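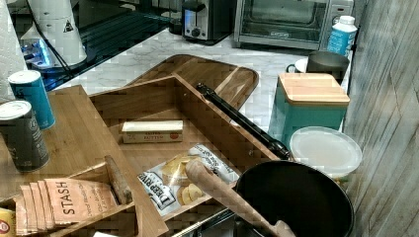 Keeping a bamboo organizer tray usable on a working counter

A compartmented tray on the counter collects whatever is put down near it. The procedure below keeps it in service for tea, wrapped goods and small utensils. It applies to any undivided or divided bamboo tray with no finish or a thin oil finish.

1. Empty the tray completely. Turn it over and tap the base to clear crumbs from the corners. Where the walls slant, crumbs pack into the lower joint and a dry pastry brush is the right tool.

2. Wipe with a damp cloth, then a dry one. Do not soak. Bamboo strips are glued edge to edge, and standing water opens the joints. Leave the tray on its side for 2 hours.

3. Sand raised fibers with 100 grit, along the strip only. Finish with food-grade mineral oil, thin coat, excess removed.

4. Stand tea packets on edge in the narrowest compartment, all facing one way. Stash packets and similar paper envelopes hold upright if the row is kept snug – a short stick or a folded card at the open end takes up the slack.

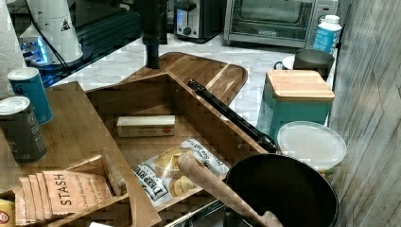
5. Butter is a transit item. Wrapped or boxed, it can sit in the tray while you cook, then it goes back in the refrigerator. Grease that gets through a wrapper leaves a dark mark in bare bamboo that sanding only partly removes.

6. Chips go in last or go elsewhere. A bag wedged against a slanted wall crushes at the bottom seam. Clip it and lay it flat.

7. Keep hot cookware off the tray. A frying pan straight from the burner will scorch the top edge of a divider. Park it on the cold side of the stove.

8. Cutting boards under or behind a tray need air on both faces. Lift the tray at night, or store the board on edge.

Correction from Veikko Koskela: walnut oil also works in step 3, but allow longer for curing and avoid it where there are nut allergies.

Last revised Tuesday, July 27, 2021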